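Capítulo 3
La luz que entra en casa

Confieso que empecé a interesarme por la luz por culpa de un piso malo. Era un segundo interior en la calle Ramasamy, con una sola ventana al patio, y yo me pasaba las mañanas de mayo persiguiendo un rectángulo de sol que duraba 11 minutos (lo cronometré, sí, tenía mucho tiempo libre). Mi compañera de entonces, Malathi Sastry, estudiaba arquitectura y se reía de mí, pero fue ella quien me prestó el primer libro sobre iluminación natural que leí entero.

De aquel libro se me quedó una idea muy sencilla: por la ventana entran dos luces distintas. Una es la del sol, directa, que dibuja sombras duras y se mueve. La otra es la del cielo, que llega de todas partes y apenas deja sombra. ¡Y un cielo con nubes puede iluminar una habitación al norte mejor que uno despejado! A mí me costó creerlo hasta que me puse a medir.

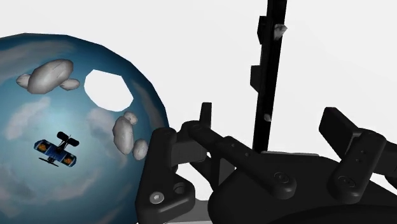
Figura 3.1. Cielo y nubes sobre una esfera, en una imagen generada por ordenador.

Para calcular imaginamos el cielo como una bóveda enorme apoyada en el horizonte. Desde el punto de la casa que nos interesa miramos hacia fuera y nos preguntamos qué trozo de esa bóveda se ve. Si no se ve ninguno, toda la luz que llega es rebotada, y entonces mandan los colores: una pared blanca devuelve mucha, un suelo oscuro se la traga casi toda. En mi piso pinté el techo y cambié una alfombra marrón por otra clara, y gané una hora de lectura por la tarde.

El plano que más nos va a ocupar es el de trabajo, o sea, la altura a la que leemos, cortamos cebolla o hacemos los deberes. Ahí es donde se mide, con el luxómetro tumbado y sin asomarse encima, que la sombra de la propia cabeza estropea muchas lecturas.
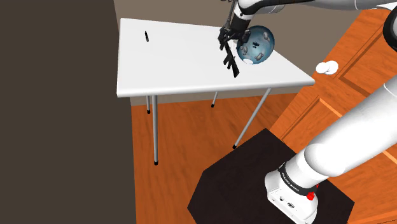

Figura 3.2. Mesa de tablero blanco sobre suelo de madera.

En el apartado 3.2 mediremos una habitación de verdad, la vuestra. Id buscando cinta métrica, lápiz y un papel donde quepa la planta entera, con la ventana bien situada.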